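Home Reviews Guides Spares Forum Contact

Nestov cable and wrist service kit: long-term review

03/05/2026

35 shares | 7 comments

The Nestov kit is sold as a single box for keeping a two-arm robot in working order between proper services. It costs £199. Inside are split cable sleeve in two widths, a bag of hook-and-loop ties, a preset torque driver with bits, replacement finger pads, a tin of lens wipes, a wrist alignment gauge and a printed card of checks. I have used it since July on one machine, a two-arm unit at Skulham with a gripper on one side and a hand on the other, and this review covers that machine only. It handles clothes most of the time, with some work on car interior parts.

Cable sleeve and ties

The sleeve is the best thing in the box. It is a woven split tube that closes on itself, and it goes on without unplugging anything. The wide size takes a power lead, an Ethernet cable and a camera cable together with room for one more thin lead. The narrow size suits the run past the elbow.

Fitting took 35 minutes for the first arm, and most of that was spent cutting off the old ties. My first attempt was too tight. With the arm at full reach the sleeve pulled on the camera connector and the image dropped out. The card says to leave a hand's width of slack at each joint, and that figure is right for the elbow but mean for the shoulder. I now leave a full loop at the base and clip it at one point only.

Soft work shows up bad cable routing quickly. Cloth gets under a loose loop and comes along with it, and the arm reports a load it doesn't have. Picking garments off furniture is the worst of it. The arm has to come in low over the back of the seat and the cloth hangs well below the fingers, so anything trailing off the arm is in the way.

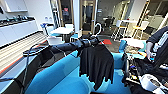 Since the change I have had one cable stop in normal running, and that was a tie I had forgotten to close. Before it they came every few days. The hook-and-loop ties are ordinary and could be bought for much less elsewhere. The sleeve is harder to find in this width.

Two complaints. The cut ends of the sleeve fray unless sealed, and nothing in the kit seals them. I used heat-shrink from the drawer. The sleeve also picks up lint from knitted fabric and has to be brushed out every week or so.

Torque driver

The driver clicks over at one fixed value, printed on the handle, and that value is meant for the finger and pad screws. It should not be used on the wrist flange. The card does say so, in small type on the back, and I would like to see it on the front.

Checked against our bench meter it was within tolerance when new and still is. The handle is short and there is just enough room to get it past the wrist camera bracket. The bits are of fair quality. One rounded off on a screw that had been glued in by someone before me, and I don't hold that against the kit.

Finger pads

There are seven pads in the bag: three pairs and a spare. They are a soft grey rubber, 3 mm thick, with a fine cross-cut face. The pads they replaced were harder and smooth.

For cloth they are a clear gain. A garment held by its edge stays held when the arm changes direction, and the gripping force can come down a step. For wire hangers I am less sure. The hanger sinks into the soft face and does not let go cleanly, so on release the fingers have to open wider and back off further than before. Inside a narrow locker there is not much width to spare, and with something already on the neighbouring hook there is less. I changed the release move so the fingers drop slightly before opening. That cured most of it, though a heavy jacket will still swing round on its hanger as the fingers leave.

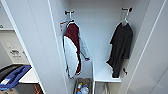

A reader of the first part of this review disagreed with me over the pads and wrote that soft rubber is the wrong answer for hangers altogether. In that reader's cell a Harb hard pad with a single shallow groove had been running for months, and the wire simply sat in the groove until it was put down. The only cost reported was in folding, where the groove left a line in thin cotton. I have tried the Harb pad since. It is better on hangers, as claimed, and noticeably worse at lifting a flat garment from upholstery. Anyone doing only one of those jobs should choose accordingly. With both jobs in the same run I have stayed with the soft pads.

Wear has been moderate. The first pair lost its cross-cut at the tips in five weeks. The second pair is still on. Isopropyl wipes leave the rubber slightly tacky for a few minutes, so clean them at the end of the day and leave the fingers open.

Wrist camera and alignment gauge

The gauge is a flat metal plate with a printed grid and two pins. The pins sit between the closed fingers and hold the grid at a known distance from the wrist camera. Read off the centre mark in the image, compare it with the last reading, and it is plain whether the bracket has moved. There is no software with it and none is needed.

I was doubtful about the gauge and have ended up using it more than anything else. The bracket on this unit moves a little whenever the wrist is knocked, and on clothes the error hardly matters. On car door trim it does. A pull handle sits in a recess with not much clearance for the fingers, the plastic is dark, and any bright trim throws glare straight back at the lens. A small shift in the bracket is then enough to put a fingertip on the lip instead of behind the handle.

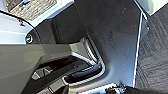

The routine I settled on is gauge first, then lens, then gauge again. Wiping the lens can itself shift a loose bracket, and it is better to find out at the bench. The supplied wipes are good and leave no smear. The tin does not close tightly -- mine dried out within a month -- and I now keep the wipes in a freezer bag.

Glare is a separate matter and the kit does nothing for it. Fixing the exposure by hand helped on the dark panel and made the white surfaces elsewhere in the room useless, so I keep two camera presets and switch between them by task.

The printed card

One side gives a daily check and the other a weekly one. The order is sensible. The wording has clearly been translated and in one place the left and right arms are swapped, so mark it up before handing it to anyone new. It also assumes two identical grippers. With a hand on one side, half of the weekly list does not apply, and I wrote my own for the fingers and tendon covers.

After any change to pads or bracket I run one short pass on a known job before going back to the full list. A jacket into the wardrobe is the usual one. It uses the reach, the wrist turn and the release, and there is a door panel alongside to expose any cable slack on the way in. 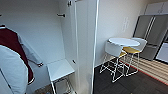
Jacket in the open wardrobe, with the high table and stools beyond the door.

Compared with the Skoltiritz set

The Skoltiritz set is the obvious alternative. It has an adjustable torque driver and a tin that shuts, and its sleeve comes with sealed ends. It has no gauge, and the pads are a harder compound close to what I took off. If the machine already has a rigid camera bracket I would buy the Skoltiritz. For a bracket like ours the gauge decides it.

Spare pads from Nestov come in pairs and have arrived promptly both times. Sleeve is sold only by the full roll.

Good: wide sleeve, alignment gauge, pad grip on cloth.
Poor: wipes tin, frayed sleeve ends, card errors, pad release on wire hangers.

I have ordered another pair of pads and will add a note here when the second set wears through.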